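Clotham 175 Upper Arm Blood Pressure Monitor: Review
18 Jun 2020

High blood pressure is a reading that stays above normal over time, and a single visit to a clinic is a poor way to find it. Pressure changes from minute to minute with posture, talking, a full bladder or a recent cup of coffee. Home monitors fill the gap by collecting many readings under similar conditions. The Clotham 175 is an automatic upper arm model for that purpose.

The unit uses the oscillometric method. The cuff inflates until blood flow in the artery stops, then deflates slowly while a sensor records small pressure waves from the arterial wall. The point of strongest vibration gives the mean pressure, and software works out the systolic and diastolic values from it. Results depend on the maker's formula, so two sound monitors may differ slightly on the same arm. 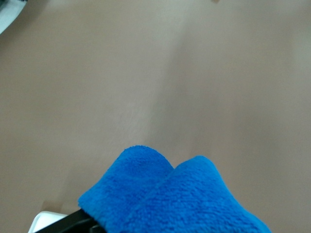
Cuff size matters more than any feature on the display. A cuff that is too small reads high, and one that is too large reads low. The standard Clotham cuff has a printed range mark that is easy to check when the cuff is closed. The large cuff is sold separately. The older Mavitz 819 came with both, and buyers with larger upper arms should add the extra cost before comparing prices.

Memory holds 1,000 readings for one user. The averaging key shows the mean of the last 3 readings, with no way to leave out the first, which often runs high. The irregular pulse symbol is useful as a prompt to call a doctor. It does not identify a rhythm disorder, and the manual says so plainly.

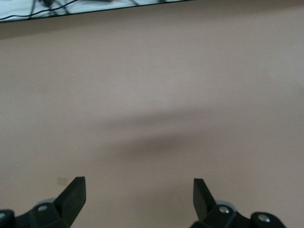

Setup takes a few minutes. The air hose is short, and the optional power adapter has a stiff cord. On a desk that already has a tangle of thin black cables along one side, like the one here, the hose and cord should be kept well apart, as a kinked hose will stop a reading with an error code. The arm should rest flat with the cuff at heart level, feet on the floor and back supported.

The screen is large but not backlit. Malabanan makes a similar unit with a lit screen and a weaker cuff closure. Of the two, the Clotham is the better choice for daily use by one person with an average arm. Readings can only be copied by hand. A firmware change planned for August is meant to fix the clock, which resets when the batteries are changed.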